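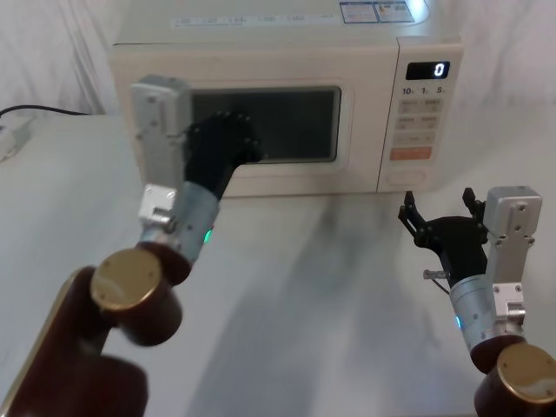

Vlastimil Kollár wrote to me before this talk that the roof should have come first and the paint could wait. I agree with him, and the order of work at Malten shows why.

Start with the building. Customs house, stone ground floor, timber upper floor. The town of Vollaseck took it over with the roof open on the river side. Survey finished 6/8/23. The surveyors logged 334 cracked or shifted stones, most of them in the north wall.

Pause for the wall plan.

Money next. The town paid for the survey and the scaffold. The Engebretsen fund paid for lime, timber and the masons' wages. Neither would pay for the road, so stone came up by tractor until July.

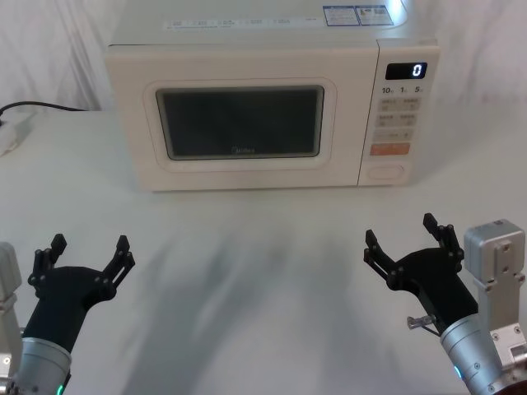

Lovisa Strömberg asked at the last meeting whether new stone should be marked so that visitors can tell it from the old. We do mark it. Each new block has a small cut on the lower left corner. From the street you will not see it.

Roof: 3,155 slates, all from the Zanthorpe quarry. The old slates were too thin to use again, except on the porch. Two carpenters did the rafters. Mention the oak delay only if there is time.

Crew: 40 people at the busiest point, mostly local. The masons trained on the garden wall before they touched the house.

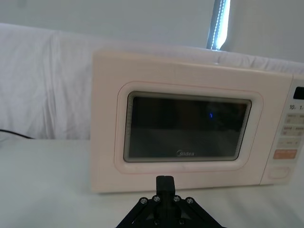 Will the upper floor open to the public? The ground floor opens first, and the upper floor stays closed until the stairs are rebuilt.

Next slide, stairs. Old treads are in storage at the school. Drawings are with the town and have not been approved. Take questions on the stairs now, and leave the garden wall for after the break.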